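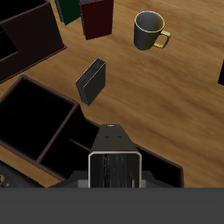

Prekora Planner review: good at paths, bad at telling you why

Our rating: 3 out of 5

Prekora is a motion planning package for tabletop arms. You give it a robot model, a set of shapes and a goal, and it gives you back a path. The sales page says it "understands clutter." I have read that sentence on a lot of sales pages, so I ran it for most of January on the job we care about, putting books into divided trays and organizers, all in simulation.

Setup

Install was painless. Importing the scene was less so. Prekora wants every object as a closed solid, and an open tray with a divider in it is about the least closed thing you can put on a table. Left on the default setting, the importer wraps each tray in one convex block. The planner then reports, with total confidence, that there is no way to put anything inside it. You have to switch to split shapes by hand, per object, in a menu called Surface Options. The manual mentions this once.

A mug gets the same treatment. The handle loop turns solid, which did no harm for us, but it would if you planned to hook a finger through it.

Planning

Once the shapes were right, I had few complaints about the paths. I ran 1000 placements from random starts with a book already in the gripper, going for a compartment in one of the trays. The arm lifts, swings and comes down without the nervous little wiggles I get from Pirnier, our usual planner. Short moves over open table are very smooth.

Held objects are where I started to doubt the claims. A book gripped upright makes the hand a lot longer, and Prekora does add it to the collision model, but only at the moment the grasp is confirmed. If the book shifts in the fingers later, the model doesn't follow. I nudged the grasp on purpose by a small angle and watched the planner carry a book straight through a tray rim while the status light stayed green. Pirnier is slower and uglier, and it caught the same case.

The clearance setting deserves a warning too. It is one number for the whole scene. Make it wide enough to keep the arm away from standing books and the compartments become unreachable. Make it narrow enough to reach into a compartment and the arm skims past everything else. I asked for per-object clearance on the forum and was told it is "on the roadmap."

When it fails

There are 11 error codes. I saw 2 of them, and one was "no solution found," which covered everything from a bad shape to a goal I had typed in upside down. There is no view of which pair of shapes is colliding. I ended up deleting objects one at a time until the plan went through, the same way I did it years ago with free tools.

Perception

The optional Bainbridge plugin is supposed to supply object poses from the camera. It did fine on the mug. With dark books close to dark trays it kept merging the two into a single lump, and changing the lighting helped less than I hoped. I switched it off and used the poses from the simulator, so nothing I say about path quality should be taken as a verdict on the full camera-to-arm setup.

Price and support

Distgate sells it by the seat, with the plugin as an extra. Email replies were quick and polite. Two of mine were answered with links to the manual page I had quoted.

Should you buy it?

If your objects are simple, your grasps don't slip and you already have good poses, the paths are nicer than what I was getting before. I wouldn't pay for the plugin yet. We are keeping Pirnier for anything that goes inside a tray, and I'll try Prekora again when clearance can be set per object.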